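3. Representación sindical y comités consultivos policiales

3.1. Planteamiento

La pregunta de esta sección es sencilla de formular y bastante menos de responder: qué cambia cuando un sindicato de agentes obtiene silla propia en un órgano consultivo municipal. La literatura suele tratarlo como variable binaria (hay representación / no hay). Insuficiente. En los municipios revisados la silla existe casi siempre, pero con voz y sin voto, o con voto sólo en materias de jornada, o con un suplente que acude sin mandato escrito.

Bortolotti, en su trabajo previo sobre Skesham, distingue entre presencia nominal y presencia deliberativa. Mantenemos la distinción. Añadimos una tercera categoría, presencia delegada, para los casos donde el asiento corresponde a una federación supralocal y quien lo ocupa no pertenece a la plantilla del municipio. Tres categorías, pues, codificadas por separado en cada sesión.

3.2. Corpus y codificación

Se reunieron 361 actas de sesiones ordinarias. Las extraordinarias quedan fuera (formato muy desigual, muchas sin lista de asistentes). De cada acta se extrajo: asistentes, orden del día, intervenciones atribuidas, acuerdos y votos particulares. La transcripción de las actas manuscritas de Usow se hizo a mano, lo cual retrasó todo lo demás; las de Skesham estaban ya en texto.

Codificación doble en 100 actas, simple en el resto. Discrepancias resueltas por discusión entre codificadores — la mayoría por un mismo motivo, la atribución de intervenciones cuando el acta dice sólo «la parte social». Criterio final: si en la sesión hay más de una organización sindical y el acta no especifica, la intervención no se asigna a ninguna. Criterio conservador, resta casos, pero evita inflar el peso de la organización mayoritaria.

Además, 68 entrevistas semiestructuradas con delegados, mandos intermedios y secretarios de comité. No se entrevistó a concejales. Hubo intención de hacerlo y quedó pendiente para la fase siguiente. Las entrevistas se citan por función y municipio, nunca por nombre, conforme al compromiso firmado con los participantes.

3.3. Quién fija el orden del día

Primer resultado. La capacidad de incluir puntos en el orden del día pesa más que el voto. En Usow el sindicato tiene voto desde la constitución del comité y sin embargo sus propuestas llegan tarde, en ruegos y preguntas, cuando ya no cabe acuerdo. En Skesham ocurre lo contrario: sin voto, pero con derecho a proponer puntos hasta el miércoles anterior a la sesión. Los acuerdos sobre turnos nocturnos, uniformidad y formación en uso de la fuerza salen casi todos de puntos propuestos así.

Un secretario de comité (Skesham) lo resume: «el voto se pierde, el punto queda en acta». Un delegado de Usow, con menos paciencia: «nos dan la palabra a las nueve de la noche y la gente ya tiene el abrigo puesto».

Matiz necesario. El plazo del miércoles no figura en el reglamento de Skesham, es práctica. Depende de la secretaría y podría desaparecer con un cambio de titular. Volvemos sobre esto en 3.5.

3.4. Materias disciplinarias

Aquí los datos son mas flojos. Las actas resumen mucho, y con razón, por la protección de los expedientados. Lo que sí se observa: donde existe un protocolo escrito de comunicación previa al sindicato, los votos particulares disminuyen. Donde no existe, el desacuerdo se traslada a la prensa local o al juzgado. El protocolo D'Amico, adoptado en Usow a mitad del periodo, permite una comparación antes/después, aunque coincide con la renovación de la jefatura y no podemos separar los dos efectos.

Los delegados insisten en que comunicación previa no equivale a negociación. Los mandos entrevistados, en cambio, usan ambos términos indistintamente. Diferencia de vocabulario que conviene tomar en serio al leer las actas: «consultado el sindicato» puede querer decir una llamada de cinco minutos.

3.5. Limitaciones

Dos municipios, un solo marco legal. Las actas son documentos negociados, no grabaciones; lo que falta en ellas falta por algo. El registro Trustisico, usado para contrastar las fechas de nombramiento, tiene lagunas en los años iniciales, sobre todo en suplencias. Se solicitaron las hojas originales y en enero seguían sin llegar.

Tampoco medimos afiliación. Un sindicato con pocos afiliados y buen acceso a secretaría puede parecer fuerte en nuestro corpus, y a la inversa. Con plantillas por debajo de 2000 agentes el efecto personal de un delegado concreto es grande — en las entrevistas sale una y otra vez — y no tenemos modo de aislarlo con este diseño.

Queda abierta la cuestion de la presencia delegada. Pocos casos, concentrados al final del periodo, todos en Usow. Los indicios apuntan a que el representante federal interviene más en asuntos generales y menos en turnos y vestuario, pero no pasamos de indicios. Se retoma en la sección 4 con el material de las federaciones.
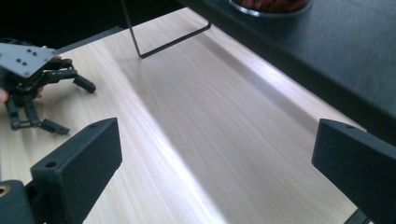

Figura 1. Pinza con placa de montaje gris, sujeta a mano sobre una mesa de madera clara.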